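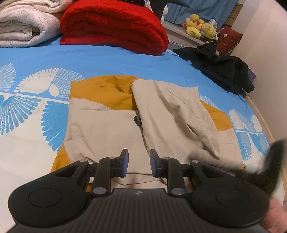
Marisol Marchetti: I came for a summer of bagging pens and I'm still at it, only now I run the pad printing room, and I still get a small thrill when a logo comes out crisp on the first pull. If you like making things that people use every day, come and work with us!

Artwork and Orders Assistant
Mendevon Printed Gifts, Erach Works
Full time, permanent
Posted Tuesday, May 19, 2020

We print names, logos, slogans and the odd very long web address on things people keep. Mugs, cotton bags, lanyards, pencils, rulers, umbrellas, enamel badges, bottle openers, seed packets, notebooks. Our customers are schools, choirs, garages, dog groomers, building firms, charities, breweries and one very loyal brass band who order new beer mats every spring. Some want a few dozen of something for a birthday. The biggest single order on the books at the moment is for 2740 tote bags, and those are going out in four different ink colours.

We're looking for one more person to join the orders desk, and it's a lovely job for somebody who enjoys detail and likes talking to people in about equal measure.

What you'd be doing

Most mornings start with the inbox. Overnight enquiries come in through the website and land in Drorkon, our order system, and you'd go through them, work out what each customer is after and send back a price. Some of them know exactly what they want, down to the Pantone number. Others write "something for a stall, not too dear" and leave the rest to you, and those can be the best ones, as you get to suggest things and send samples and see what they fall for.

Once a price is agreed you'd look at the artwork. You don't need to be a designer. You do need to be able to tell a good file from a poor one, spot that a phone number is one digit short, and write a friendly note asking for a better version of a logo that's been lifted off a letterhead. You'd make up the proof (we have templates for all 426 items in the range, so you're never starting from a blank page), send it to the customer and wait for a yes in writing. No yes, no print. It's the firmest rule we have.

After that the job goes down to the print room and you'd follow it through: check the stock has arrived, agree a slot with Marisol, keep an eye on the drying racks, and let the customer know when it's on its way. Afternoons tend to be proofs, phone calls and the courier, who comes at ten past four and does not like waiting.

There'll be bits and pieces on top of that. In the run-up to the summer fairs everyone helps with packing, including the owner. We photograph samples for the website on quiet days. Twice a year we count the stockroom, and there's a proper lunch laid on for it.

Your first few weeks

You'd spend the first week in the print room. Everyone on the orders desk has done it, and it makes the rest of the job so much easier to understand. You'll burn a screen, mix an ink, load the Stelmakh (our big old pad printer, noisy, very good on curved things) and print a short run of your own on anything you fancy from the seconds shelf. People have gone home with all sorts.

From the second week you'd sit next to Afroza Biswas and share her orders, starting with the repeat customers, who know how we work and are very patient with new voices on the phone. By the end of June we'd hope you'd have a small set of customers of your own. If it takes longer, it takes longer — we'd much prefer careful to quick. 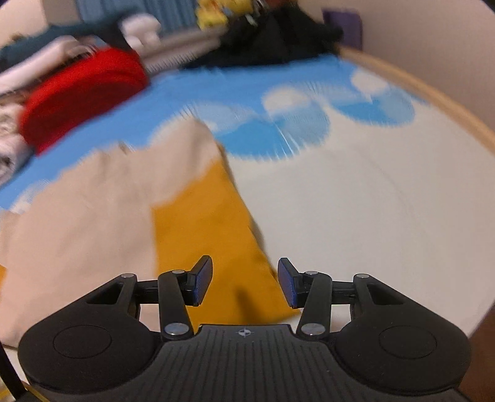
You'd also have an hour every Thursday set aside for learning something that isn't your job. Afroza used hers to learn embroidery digitising and now does all our caps. Telma Montecinos is working through colour matching on recycled plastics, a subject she can talk about for longer than you'd think possible, and it's already meant far fewer muddy reds. What you do with your hour is up to you.

Who we'd love to hear from

You'll need to write clearly and kindly. So much of this job is emails, and customers remember the ones that sound like a person. You should be happy on the phone too, and able to add up a quote without getting in a tangle over VAT, set-up charges and carriage. (There's a calculator in Drorkon. It still pays to have a feel for when a figure looks wrong.)

You'll need a good eye. A wonky apostrophe on a screen is a nuisance; the same apostrophe on a thousand pencils is a skip full of pencils. If you're the person in your family who spots the mistake on the menu, we want to meet you.

It would help if you've used some kind of drawing or layout program, even just for a club newsletter, and if you know roughly what a vector file is. If you don't, we'll teach you. Experience in print, signs, embroidery, packaging or a busy shop would all be useful, and so would plenty of things we haven't thought of. We've had good colleagues come to us from a bakery, a library and a ferry company.

No degree needed. No driving licence needed either, although Erach Works is a fair walk from the station, so have a look at the bus times before you apply. There's a covered bike rack and a shower.

Hours, pay and the rest

Thirty-seven and a half hours a week, Monday to Friday. Start any time between eight and half past nine. We'd happily talk about a shorter week or school hours with the right person, so please say so in your letter and don't be shy about it.

Pay depends on experience and we'll give you the range on our first call, before you've spent any more of your time on us. There's a workplace pension, a yearly share of profit split equally between everyone, and your birthday off on top of normal holiday. You can have anything from the range at cost, printed with whatever you like within reason. The kitchen is good. The coffee machine is new, and the mugs are all misprints, so you may find yourself drinking from something that says Happy Retirement Kieth.

The orders desk is upstairs with windows down one side. There's a lift. The print room is on the ground floor and can be warm in the afternoon; we use water-based inks wherever the product allows, with extraction running for the rest. If you have any needs around access, equipment or working patterns, tell us at whatever stage suits you and we'll sort it out together.

A bit more about us

Mendevon is a team of 80 across the two buildings at Erach Works, counting the weekend packers. We make a point of knowing where our blanks come from, and over the last couple of years we've dropped quite a few cheap items that broke too soon to be worth putting a name on. Sales dipped a little, then picked up again, and far fewer things come back. We're pleased about that, and customers seem to be as well. A school secretary rang last week to ask for more of the same rulers she'd bought for the leavers several years ago, because hers was still on her desk and everyone kept borrowing it. We printed them the next day.

You'd report to Danica Mujić, who looks after the orders desk and started on it herself. She'd like it known that questions are welcome at any time apart from ten past four.

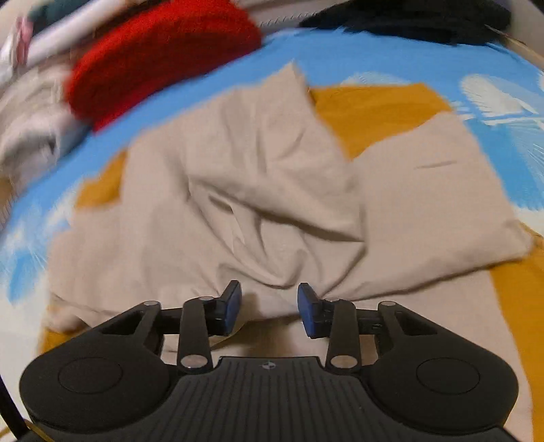

Black hand-held gripper above a sky-blue duvet and a crumpled beige cloth.

How to apply

Send a CV and a letter of no more than a page to Farzana Abbasi at the Mendevon office, by post or through the jobs form on our website. In the letter, please tell us:

- what draws you to this kind of work
- about a time you caught a mistake before it went out
- which printed thing you've kept the longest, and why you've kept it

We really do enjoy reading the last one. A tea towel, a bookmark, a bike bell, a school pencil case, anything at all.

We'll reply to everybody, usually within a week. The first stage is a chat by phone or video, whichever you prefer, lasting half an hour or so. After that we'll invite 6 people to a second conversation with Danica and Afroza, with a short proofreading exercise done in your own time beforehand. It's paid, it takes under an hour, and we'll send you our notes on it whether you get the job or not.

If you'd like to ask something before applying, ring the office and ask for Farzana. She's in every day except Wednesday, and she's worked on both sides of the building, so she can tell you plainly what the job is like in a busy week. Agencies, thank you, but we're doing this one ourselves.

Closing date: the second Friday in June, at noon. We'd like the new person to start as soon as they're free, and we'll wait out a notice period.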